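Home Program Speakers Notes and Slides Venue Contact

Small-Batch Water Service for Meeting Rooms: Trays, Boxes and Tabletops

Speaker notes, session 5. Allow 25 minutes plus questions.

Opening

Start with the scope. The talk covers bottled water put out for small meetings, from the storeroom shelf to the table. It leaves out jugs, coolers and plumbed taps. Those have their own session and the cleaning rules are different.

Say where the material comes from. We looked after meeting rooms in two buildings, Horgan and Tilik. Horgan is the older one, with light-coloured tables that have been moved between floors many times. Tilik was fitted out later and has a storeroom on every level. The method was worked out in Horgan and then carried across with few changes.

The unit of service is a tray and a short box of bottles. Everything in the talk hangs off that. If the audience has worked in catering they will know it as a set, and I use the same word.

Slide 2 - What goes wrong with loose bottles

Bottles handed out loose on a bare table cause three kinds of work. They get knocked over. They leave rings. At the end of the meeting they are mixed with opened ones, and someone has to check every cap before anything goes back on the shelf.

The last one costs the most time. An unopened bottle standing away from its box looks the same as one that has been opened and closed again, unless you pick it up and feel the cap. In Horgan we timed the clearing of one large room at the end of a normal morning, and more than half the time went on caps. Do not give the figure unless asked. It was one room and one morning.

Slide 3 - The set

A set is one open box, holding full bottles only, and one tray, which starts the meeting empty. Full bottles stay in the box until someone wants one. Opened bottles and empties go on the tray. Staff clearing the room then have two groups already sorted. Anything still in the box gets a quick look at the cap ring and goes back. Anything on the tray is emptied and recycled.

Pause here and let people write it down. In earlier versions of this talk the commonest question was which part the bottles start in, and it was always asked near the end.

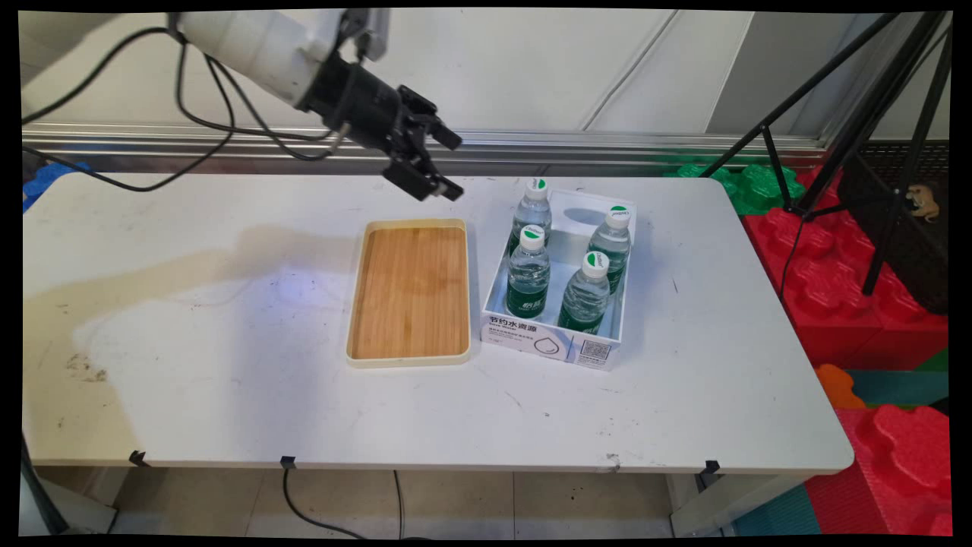
Figure 1. Set layout: empty tray at left, open box of four at right.

Points to make on the figure:

The tray is wood, light in colour, with a raised rim on all four sides. The rim does the work. A bottle on its side rolls to the rim and stops. A flat board of the same size was tried in Tilik and withdrawn.

The long side of the tray runs front to back. Laid the other way it takes up elbow room and people push it aside to make space for paper. Once it has been pushed it tends to end up behind a laptop, where it does not get used.

The box has no lid. A lid gets put down somewhere, and then it is a third item to find and match. If your supplier sends boxes with lids, take them off in the storeroom and flatten them there.

Bottles stand two by two. One is leaning slightly, and that is normal for a box with a little slack in it. A box with no slack at all is harder to use, as the bottle has to be pulled straight up and the box lifts with it. We accept a lean. We do not accept a bottle that can lie down inside the box. If it can, the box is too big and should go back to general storage.

All four labels and caps match. Keep one product to a box. Mixing still and sparkling in one box brings back the problem from slide 2, as people lift bottles out to read the labels and stand them on the table.

Slide 4 - The table surface

Stay on the figure for the first part of this slide, then move on.

The top is white, with scuffs, fine scratches and a wide yellowish-brown mark on the left half. It looks like a dried liquid mark, though I cannot say from the photograph what made it. There is a smaller dark brown smudge near the left edge. Tell the audience to look at their own tables in daylight before they decide theirs are in better condition.

White tops show everything. That is an argument for them in a room that gets inspected and against them in a room that does not. We make three checks before a set goes down:

1. Wipe the area where the set will stand with a damp cloth, then a dry one. Cardboard on a wet surface softens at the base and may stick.

2. Look for marks that stay after wiping. Note the table and the position on the room sheet. Do not scrub. Abrasive pads put fine scratches into a smooth top, and the scratches hold dirt.

3. Set the tray on clean surface where there is a choice. It should not be used to hide a stain. A hidden stain is not reported, and it is still there at the next refit.

Point 3 gets some resistance, mostly from people who have to make a room look right in a few minutes. The answer is that the room sheet is read once a month and the tabletop budget is drawn up from it. If a mark is not on the sheet there is no money for it.

Old marks can be treated, within limits. The routine we used in Horgan was mild detergent in warm water, left on for up to 5 minutes, rinsed and dried. If there was no change after 2 attempts, the table was listed for resurfacing. Mention that a second product, a cream cleaner, was tested on a spare top and left a dull patch that was easier to see than the stain had been.

Slide 5 - Trays: care and count

Wooden trays are wiped by hand. They do not go through a dishwasher. Heat and standing water open the joints at the corners, and once a corner has opened the rim can be pulled away with a thumb.

Store them on edge, with a gap between them, out of direct sun. Stacked flat while damp they mark each other, and the marks follow the grain and are slow to sand out.

Wipe along the grain. This sounds fussy. With fine straight grain it makes a visible difference after a few months, particularly on pale trays that take up coffee and ink.

For count, hold one tray for each set in service and one spare for each storeroom. Horgan ran with fewer spares than that for a while. Trays came back to the tables damp, and we saw pale outlines on the darker tops upstairs.

Slide 6 - Boxes: where they come from

Two suppliers were used, Buder for the plain cartons and Gruvmont for the trays. Neither has paid for a mention. The cartons arrive flat and are made up in the storeroom.

Plain white inside is preferred. You can see a leak, a torn label or grit at the bottom at a glance. Brown board is cheaper and performs about the same, but a damp patch on it is easily missed under a storeroom light.

Replace a box when a corner has softened, when a wall bows outward under load, or when there is writing on it. People write on boxes. A box with a meeting name on it will be left in the wrong room the following day, every time.

Slide 7 - Refilling

Refill in the storeroom, never at the table. Bring a full set and take the old one away. The box travels by the base, with both hands, and the tray goes separately. Carrying the box on the tray looks tidy and works until the first door.

Fill the back pair first, then the front pair, with labels facing the same way if there is time. Labels are for appearance only and can be skipped when the building is busy. Rotate stock so the older carton is opened first. Date codes on small bottles are hard to read in poor light - check them at the shelf.

If running late, drop this slide and go straight to questions.

Likely questions

Why four to a box? It suits our small rooms and one person can carry it without a trolley. Larger rooms get more sets, spaced along the table. We tried one bigger box in the middle and the people at the ends did not reach for it.

Could the tray be plastic? Yes. Look for the same raised rim and a base that does not slide. Ours are wood because the first lot was wood and replacements had to match.

What about glasses? They go on a separate mat and are outside this method. On the tray they crowd out the empties, which then go back in the box.

Is the room sheet available? A blank copy is with the handouts, on the table by the door.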